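Skinner Audio Rentals – Frequently Asked Questions

Last updated 8th August

Skinner rents recording and live sound equipment to studios, bands, schools and home users. These are the questions we get most often by phone and email. If yours is missing, use the contact form and we will get back to you within one working day.

RENTING

How do I book?
Pick your items in the catalog, choose your pickup and return dates, and send the request. We check stock by hand and reply with a confirmation and a total. The booking is not final until you get that confirmation. Items sitting in your cart are not held.

How far ahead should I book?
For microphones, stands, cables and headphone amps, two or three days is usually enough. Preamps and compressors go faster. We own two Trundska dual preamps and both are often out for weeks at a time, so ask early if you need one. March is our busiest month because of school concerts.

What is the shortest rental?
One day. A one-day rental runs from pickup in the afternoon to return before noon two days later, which gives you a full day plus an evening to set up. We do not rent by the hour.

Is there a weekly rate?
Yes. A week costs the same as three single days. A month costs the same as eight.

Do I need a deposit?
We place a hold on your card. For small orders this is $131. Large-format consoles and matched microphone pairs carry a higher hold, and the amount shows on the item page. The hold is released once everything has been checked in, normally the next working day. Your bank may take longer to show it.

Can I pay by invoice?
Schools, churches and registered businesses can. Send us your details once and we will set up an account. Everyone else pays by card.

Can I change or cancel?
Changes are free up to 48 hours before pickup, if we have the stock. Cancel before that point and you pay nothing. After that we charge one day's rental for each item. If you simply don't show up, we charge the full booking.

PICKUP, DELIVERY AND RETURN

Where do I pick up?
At our counter in Unit 31. The loading door is at the back of the building. Please don't park in front of it for longer than you need to load.

What should I bring?
A photo ID and the card you booked with. If a friend or coworker is picking up for you, tell us their name beforehand and have them bring their own ID.

Do you deliver?
Within the city, yes, for a flat fee. Outside the city we ship with a carrier, but only items that fit in a standard flight case. We do not ship consoles or large tube microphones with their power supplies.
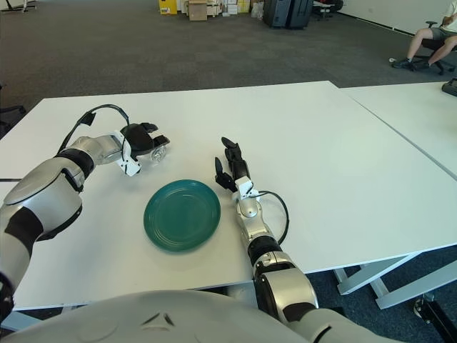 Round teal-green dish on a white tabletop.

Do I have to clean things before I return them?
Wipe off dust and tape residue if you can. Don't use solvents or household sprays, and never take the grille off a microphone to clean it. Vocal mics get new foam between rentals and this is included in the price.

How should I coil the cables?
Over-under, please, and tied with the strap that is already on them. If you haven't done this before, ask at the counter and we will show you. Cables wrapped around an elbow tend to fail near the connector, and we do charge for ones that come back with a broken jacket.

What if I return something late?
Call us. If no one else has booked the item, we add the extra day at the normal rate. If someone is waiting for it, the late rate is double. After three days with no word from you, we charge the replacement value to the card on file.

EQUIPMENT

What is the difference between a mic preamp and an audio interface?
A preamp raises the very small signal from a microphone to line level. An interface turns audio into data for your computer. Nearly all interfaces have preamps built in, and for many jobs those are fine. People rent a separate preamp when they want more gain, lower noise, or a different sound.

If you connect a rented preamp to your interface, use a line input. Going into a mic input means running the signal through a second preamp, which often distorts. On some interfaces the line inputs are on the back, or the combo jack on the front accepts line level only through a 1/4" plug.

Are tube preamps better?
They are different. A tube stage can add some thickness when pushed, and some singers like that. It also needs time to warm up – give it at least 20 minutes before you set levels. For speech, field work or anything where you need a lot of clean gain, a solid-state unit is normally the simpler choice and it costs less to rent.

Will phantom power damage my ribbon mic?
With a modern ribbon and a good, correctly wired XLR cable, it usually won't. Older ribbons, faulty cables and patchbays are where the trouble comes from. We tell all customers to switch phantom off before connecting any ribbon, to wait half a minute, and to leave it off. Our own ribbons are labeled on the case and on the stand adapter.

Why is there a hum in my recording?
Most hum comes from a ground loop or from a power supply sitting too close to a cable. Try these in order:
– Plug everything into the same outlet strip.
– Move power adapters away from mic cables, and cross them at right angles where they have to meet.
– Use the balanced outputs.
– Run the laptop on its battery for a minute and see if the hum stops.
– Lift the ground with the switch on the back of a DI box. Never remove the ground pin from a power plug.

If the hum is still there after all that, call us. We keep isolation transformers at the counter and will lend you one at no charge for the length of your rental.

Can I rent the Dremus compressor as a stereo pair?
Yes. Ask for the linked pair, item 3107 in the catalog. The two units come racked together with the link cable fitted. If you book two singles, they may be from different production runs and the meters won't read quite the same.

Do you rent vocal booths?
We rent the Boltotent, a folding booth for one standing person. It packs into two bags and takes two people about a quarter of an hour to put up. It cuts down room reflections and some high-frequency noise from outside. It won't keep out traffic or a neighbor's drums. The ceiling has to be at least eight feet high.

Do the items come with manuals?
There is a printed quick sheet in each case. Full manuals are linked from the item pages.

DAMAGE AND INSURANCE

What happens if I break something?
Tell us as soon as you can and stop using it. Don't open it or try a repair. We look at it on our own bench and send you the cost before charging anything. Normal wear, such as scuffed rack ears or a worn windscreen, is not charged.

Do you offer a damage waiver?
Yes, for ten percent of the rental price. It covers accidental damage up to the value of the item, less the first $143. It does not cover theft, loss, liquid, or equipment left in a vehicle overnight.

Can I use my own insurance?
Yes. Send us a certificate that lists rented equipment before your pickup date and we will skip the waiver.

Something was faulty when I unpacked it. What now?
Call within four hours of pickup, or the same morning if it was shipped. We will swap it if we have another one, or refund that item. Every unit is tested before it goes out, but tubes and connectors can fail on the way.

BUYING

Do you sell used equipment?
Sometimes. When we replace stock, the older units go on the Used page with their service notes. They are sold with a 30-day warranty. Prices are fixed.

Can I put rental fees toward a purchase?
If you buy the same unit you rented, we take off up to one week's rental. This applies to used stock only, and you need to ask before the unit is back on the shelf.

Do you repair customers' own gear?
No. The bench is for our rental stock. We can give you the names of two repair shops in town if you email us the make and model.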